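I went to the Hadenell open afternoon in September expecting to look at robots from behind a rope, and instead Effie Baxter put a pair of Forkeck hand-held grippers in my hands and told me to go tidy a bathroom counter. So this is a review of the grippers, and a bit of a review of the afternoon too!

You hold one in each hand, squeeze, and the jaws close. It took me 12 tries to pick up a toothbrush (my husband would say that's about right for me before coffee), but cups and bottles came easily, and after a while I stopped thinking about my fingers at all. Effie explained that the patterned cubes on top let the software work out where each hand is, and the recordings are then used to teach a robot arm the same chores.

My wrists were tired after half an hour, and I'd love a softer handle. Small, smooth things are a real struggle. Still, Lempi Aaltonen, who had come along with me, didn't want to give hers back, and she's not one for gadgets.
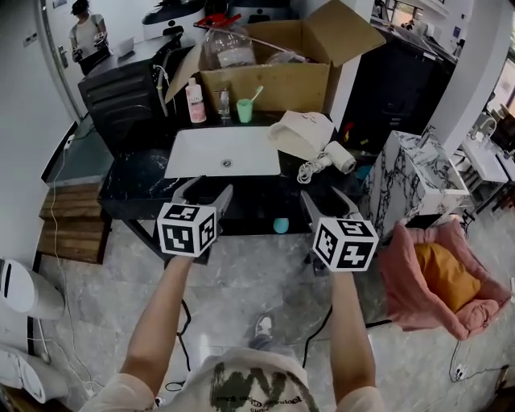
A gripper in each hand at the sink counter, with another visitor trying one near the glass door.

They had 2 sessions that afternoon and I'd pick the later one, as the first was crowded and there was a wait for the sink. Parking is behind the Duggan building. Four stars from me, and I've already asked to be told when the next one is.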